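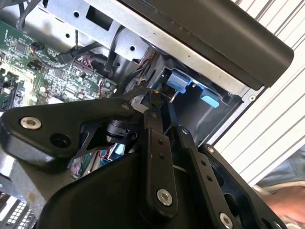 Green board, cream and black headers, cables down from the corner

Last updated: April

Re: [cargate-list] opening up old desktops

> Has anyone on here dug into one of the bigger Dells? I have 2 of them
> in the Cargate store and I'm scared of the cabling.

Oh, please open them! I've had the side off ours all morning and I'm having a great time. The cables look worse than they are — take a photo before you unplug anything, put a bit of masking tape on each plug, and you can follow every one home again. I went through 40 labels on the last batch and regret none of them.
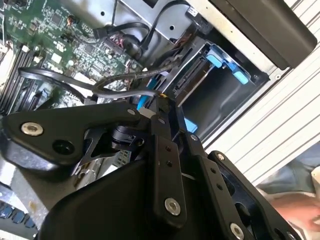 DELL lettering on the motherboard, memory slots along the left edge

Look for the latches at the ends of the memory slots. Push those outward and the stick lifts, no yanking (I yanked, years ago, on a Zulel tower, and I still think about it). The little red and black wires are the ones to go easy on. Hold the plug, never the wires.

Bring yours over if you'd like company. I've got spare screws, probably 197 too many.

Recent on this list:
- Una case screws, which thread?
- Cui fan rattles at startup
- Free: box of 1,000 cable ties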